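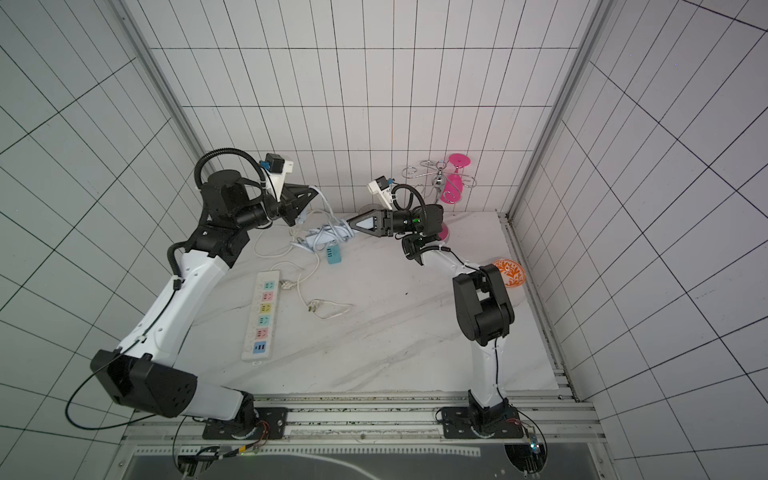

Are we anywhere near a machine that can do boring house chores?

brullside_reshma
OK so I went down a rabbit hole last night and now I want opinions. My sister keeps telling me to hold off hiring a cleaner because "the robots are coming" and I just spent my whole evening putting away dishes and sorting the drawer of doom (chargers, extension cords, a phone cable for a phone I sold). I'd pay real money for something that did that drawer. I would not pay real money for another vacuum that eats socks. Where are we with this stuff?

Sibusiso Xaba
Depends what you call a chore. We have an arm at the shop, a Plaron, and it loads blanks into a press all day long. 625 parts on a good shift and it never whines. But every blank is the same shape and sits in the same spot. Move the tray an inch and somebody has to go reteach it. Your drawer is the opposite of that.

lurdes_b
Hard disagree with the gloom! Two years ago I'd have said never, and now I see arms folding towels and putting cups in racks. Slow, sure. So is my teenager.

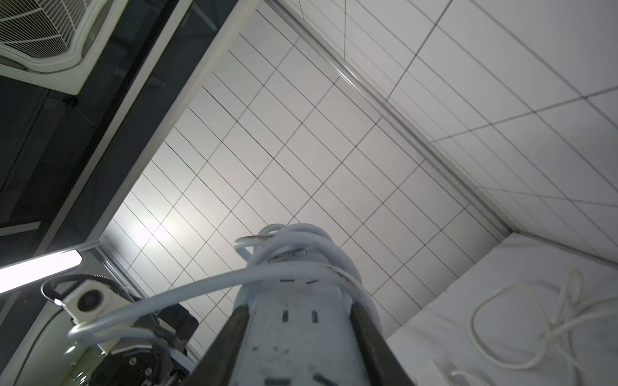 Sibusiso Xaba
Towels are forgiving, Lurdes. Cords are the worst thing you can hand a machine, and I say that as a guy who has fought wire feeders for half his life. A cord has no fixed shape, it drags whatever it's hooked on, and it's happy to ride along where you don't want it. Look at that white cable looped around the top end of the gripper. On our floor a loop like that means hitting the stop button and going over there with your hands. I'm not saying it can't be solved, I'm saying I wouldn't leave the house while it's running.

lurdes_b
My vacuum cord does that to my ankles every single week and I still get the vacuuming done lol. Getting snagged isn't the same as failing.

brullside_reshma
Ha, fair. But I can untangle my own ankles. What I want to know is can it pick ONE plug out of the mess, on purpose, and leave the rest alone? I'd be happy with that much. Matching the plug to the right socket would be gravy. 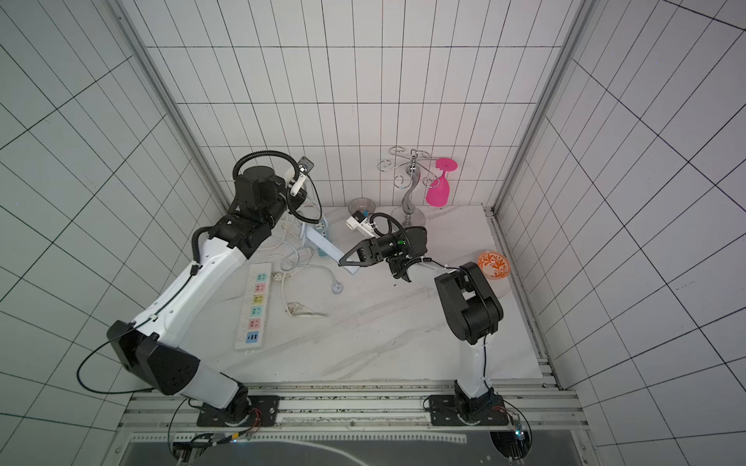

Ifigeneia Athanasiadis
Picking one thing up is the part I'd worry about least these days. Knowing when you're done is harder. Is the drawer tidy? My husband and I can't agree on that and we've had 3 kitchens together. I tried the Flasano countertop thing at a friend's place in January and it moved the same mug back and forth until we unplugged it.

lurdes_b
OK the mug thing is pretty funny. What did that cost them?

Ifigeneia Athanasiadis
695 on sale. It's in their garage now.

Sibusiso Xaba
For 695 I'll come over and do the drawer myself. Bring your own zip ties.

brullside_reshma
Deal, I'm in Brullside, the drawer is waiting. Calling the cleaner in the morning too. Lurdes, if you find one of those towel folders for sale, post the link, I want to see it do a fitted sheet.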